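# The Trial Period

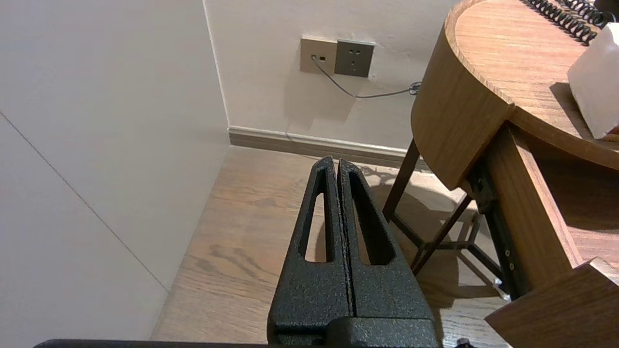 *Two fingers, one cable, and the corner by my desk.*

The box said Pustska Home Arm on the side and weighed as much as my nephew. I signed for it in my socks. My column was due, my editor wanted a review of something that moved, and Octavian Jitaru from the sales office had promised me on the phone that setup was "like putting together a lamp." I have put together lamps, Octavian. Lamps don't ask you to accept the terms of service twice.

Anyway! By lunch it was bolted down and humming, and I'd given it the first job on my list, which was to deal with the gray cable. You have to understand about that cable. It comes out of the wall jack in the corner of my office and wanders off toward the desk in a big lazy loop, and I've caught my foot in it ever since I moved in. I've cursed it in front of my mother. So I opened the app, tapped the picture of the cable and picked "tidy."

The arm swung around, pointed its two black fingers at the corner, and stopped.

I waited. I went and made a sandwich (tuna, a little too much mustard) and came back, and it was still pointing. The app said *Considering.*

"Considering what?" I said out loud.

*Considering,* said the app.

I called the help line and got a man named Aurel Anghel, who sounded like he was eating too.

"Is it pointing at a cord?" he asked.

"It's a cable, but yes."

"And is the cord plugged in?"

"Well, sure."

"It won't pull on anything plugged in until it knows what's on the other end," Aurel said. "It's polite that way. The Khosravi model just yanks. We had a guy in Sevmont lose a whole fish tank."

I asked how it was supposed to find out what was on the other end, and he said most people told it. There was a box in the app where you could type. So I sat down and looked at the box, and then I looked at the cable, and I realized I had no idea. None! It went from the jack to the edge of the desk and after that I'd have been guessing. I'd paid for a phone line with Hateline for years and hadn't picked up that phone since my sister stopped calling on it. Three hundred dollars a year, and I couldn't have told you the number.

"Sir?" said Aurel.

"I think it's my phone," I said.

"Does it work?"

I picked up the handset, coiled cord and all, and there it was, the dial tone, as healthy as you please. I don't know what I'd expected. I put it back down. The arm hadn't budged.

"You want me to walk you through a forced tidy?" Aurel asked. "It's four taps."

"Give me a minute," I said, and he did, and I could hear him chewing.

I typed *phone, sister* into the box. I'm not sure why I put the second word. The app thought about it, and then *Considering* went away and it said *Leave in place?* with a green button under it.

I told Aurel I'd call him back. He said to ask for extension 413, and that the trial ran until October if I wanted to keep it, and that the full price after that was 3,000 dollars, which he said very quickly.

I pressed the green button. The fingers lifted away from the corner and the arm folded itself up beside me with a small click. Then I picked up the phone again and stood there in my socks, trying to remember whether she was a 6 or a 9 at the end.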